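Setting up your first scan on the Goodwin powder diffractometer

This section picks up where the installation pages leave off. I'm assuming the Goodwin is bolted down, the chiller is running and somebody has already signed you off on X-ray safety. If that last one isn't true, stop reading and go find Rosimeire Moura, who keeps the sign-off sheet for our building. I wrote most of these notes while learning the machine myself, so they're in the order I wish I'd done things, which doesn't always match the factory booklet.

Before you start

You'll need your sample, ground and dry, a zero-background holder, a glass slide, a clean razor blade, the silicon standard in its little screw-top jar, and a login for Granness (the control software). Give yourself a whole afternoon the first time. I did mine in a hurry between two meetings and ended up repeating every bit of it.

Note: Granness logins come from Vinh Quan. He turns them around fast, but he does need your project code, so have it handy when you write to him.

Part 1. Loading the sample

1. Grind the powder in the agate mortar until you can't feel any grit under the pestle. Coarse grains give you spotty rings and peak heights you can't trust, and no amount of clever fitting later on will rescue them.

2. Put a small heap in the well of the holder. Overfill it a little.

3. Press down gently with the glass slide, then scrape the extra off with the razor blade held nearly flat. You want the powder level with the rim. If it sits high or low, all your peaks shift, and you'll spend an evening convinced you've discovered a new lattice parameter (ask me how I know!).

4. Wipe the rim of the holder with a dry tissue.

5. Slide the holder into the stage until it clicks. The click is quiet. Push once more if you aren't sure.

Caution: Don't press hard with the slide if your crystals are plates or needles. They'll all lie down the same way and you'll get preferred orientation, so some peaks come out huge and others nearly vanish. For platy samples I use the side-loading holder instead, and it's fussier but worth it.

Part 2. Warming up the tube

1. Close the enclosure doors and check that the interlock light is green.

2. In Granness, open the Source page and choose Warm Up. Pick Short if the machine was used yesterday and Long if it wasn't.

3. Wait. The Long ramp is slow and there's nothing useful you can do to speed it up – I usually label my sample vials.

4. When the status line reads Ready, leave the tube at its standby setting for 10 minutes before you measure anything. The software will let you skip this. Please don't skip this.

Caution: If the doors won't release after a scan, don't tug on them. Close the shutter from the Source page, wait for the light to change, and try again. If they're still stuck, leave everything as it is and call Luzius Stöckli.

Part 3. Running the silicon standard

You run the standard before your own sample, every session, no exceptions. It tells you whether the angles are right, and it gives you the instrument broadening you'll need if you plan to say anything about crystallite size.

1. Swap your holder for the silicon one.

2. Load the preset called Garkau Standard. It's named after the lab where the preset was first put together, and it works fine as it stands.

3. Press Start and let it finish.

4. Open the result and look at the peak list. Granness marks each line with a green or red dot. All green means you can carry on.

5. If you see red dots, take the holder out, reseat it and run the preset again. Nine times out of ten it simply wasn't clicked in.

6. Still red? Write it in the logbook and stop there. Please don't adjust the zero offset yourself. Two people did that on the same day in January, each correcting for the other, and Ramiro Paredes had to go back through a stack of data sets to work out which ones could be saved.

Part 4. Your own scan

1. Put your sample back on the stage.

2. Choose New Scan and set the range. For most oxides and salts the default range is fine. Frameworks and clays have important peaks at low angle, so drop the starting point and fit the narrower slit.

3. Set the number of steps and the counting time. For a quick look I use 900 steps at one second each, which takes 15 minutes plus the travel time of the arm. For refinement you'll want far more than that, so book an overnight slot.

4. Type a file name you'll recognize in six months. "test2" isn't one. I use my initials, the notebook page and the sample number.

5. Press Start, and stay for the first few peaks. If the background is climbing like a hill, your sample may be fluorescing, and you'll want to narrow the detector window before you waste the night.

Note: Scans over 170 megabytes don't copy across to the Skitulstead server automatically. That only happens with the big temperature series, but if you're running one, move the files yourself before you leave. The local disk gets cleared.

Part 5. Shutting down and cleaning up

1. Close the shutter and put the tube back to standby. Don't turn it off completely unless you're the last user before a long break.

2. Take your sample out and save the powder if you need it. Clean the holder with ethanol and a soft tissue, never a metal spatula.

3. Wipe the bench and sign the logbook with your finish time.

If your peaks look wrong

Most trouble with a first pattern comes down to sample height, then grain size, then the wrong slit, so check in that order. Extra peaks that match nothing in your search are often just the holder, and Paora Ashby keeps a pattern of every empty holder in the shared folder so you can compare. If you find yourself puzzling over preferred orientation, think of a plain maple board like the one lying on the blue pegboard table, with its grain lines all running much the same way across the planks: anything with a direction built into it is going to look different depending on how you lay it down, and your flat little crystals are no exception. Reload from the side, rerun it, and put the two patterns on top of each other. Peaks that change height but stay at the same angle are telling you about texture. Peaks that move are telling you to go back to Part 1, step 3, and scrape again. 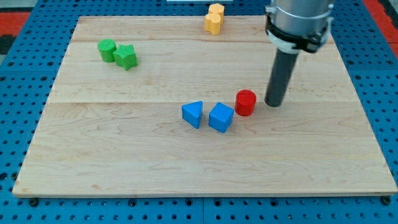
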